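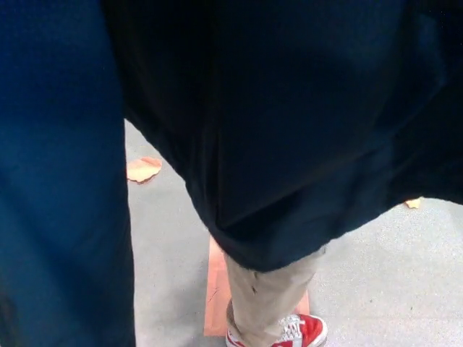

Una zapatilla roja y blanca junto a la tabla de madera, con dos trocitos de hoja seca en el suelo.

Llevo desde febrero comparando dos pinzas, la Skovgate y la Olotov, y todavía no sé con cuál me quedo (¡y mira que lo he intentado!). La Skovgate cierra suave, casi con mimo, y en 600 agarres se me escaparon 6. La Olotov tiene más fuerza, pero con ella perdí 124 en la misma tanda, casi todos con cosas finas y planas. El controlador Skellix va de maravilla con las dos, eso sí, aunque el menú de calibración me sigue sacando de quicio. Ahora me toca repetirlo todo con la cámara más baja, a ver si la Olotov remonta un poco.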